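Folding notes, part one. Short-sleeved shirts in plain woven cloth, which is most of what goes through my laundry from October to March. Knits behave differently and I'll leave them for another thread.

2/ The usual mistake is grabbing the middle of the hem. The cloth folds over itself under its own weight and you lose both corners. Find a seam first and work along it with your fingers until you reach the bottom edge.

3/ The side seam is the only straight reference on a rumpled shirt. It is stiffer than the panels, so it hangs in a line when everything around it is in folds. Pinch where it meets the hem. A small pinch is enough.

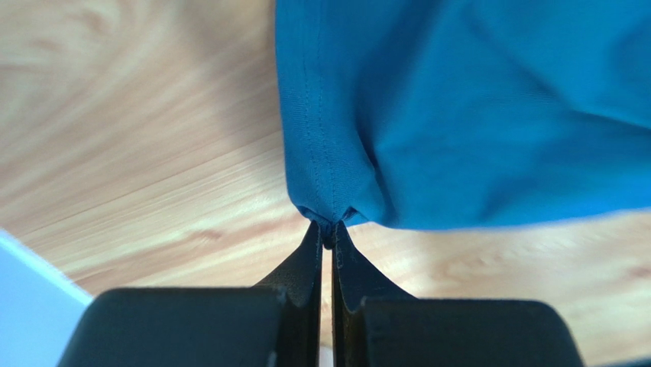 4/ Second point: opposite corner, same edge. Hold both and draw them apart until the hem is straight. If one side still bellies, you have a sleeve. Let go and start again.

5/ Merike Paju asked about surface. A bare tabletop is better than a bed. Cloth slides on wood and you can pull a crease out from one side. On a doona it grips and the crease moves somewhere else.

6/ Keep the basket on the table, in a back corner. Bending to the floor for each piece is most of the labour. Finished pieces go to the other back corner, dark on the bottom if you have a choice. 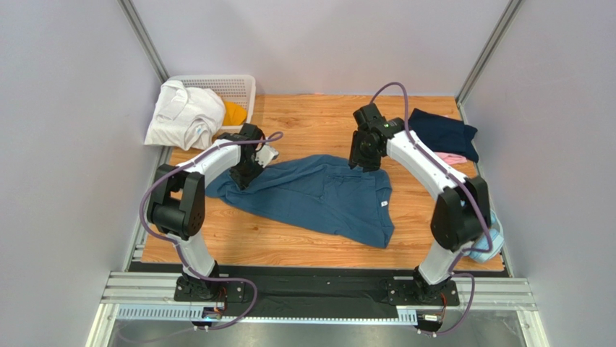

Photo: Delali Quansah / Kollard

7/ Order of work on a shirt like the teal one: sleeves out to the sides first, then the body, then the hem. Flatten from the collar down. Going up from the hem pushes all the slack into the shoulders.

8/ Labels are useful. On a plain shirt with no print, a white label is the quickest thing to find in a heap, and it fixes your orientation before you touch anything else. Cut them out if they itch, but you'll pay for it here.

9/ Casimiro Manzano prefers thirds lengthwise. I use halves, then thirds across. Halves put the side seams on top of each other, so an error shows at once. Thirds give a narrower stack. My drawer is 40 cm deep and takes either.

10/ Socks and small cloths last. They go missing under the folded pile if you do them first. Knits next time, including why I stopped hanging them by the shoulders.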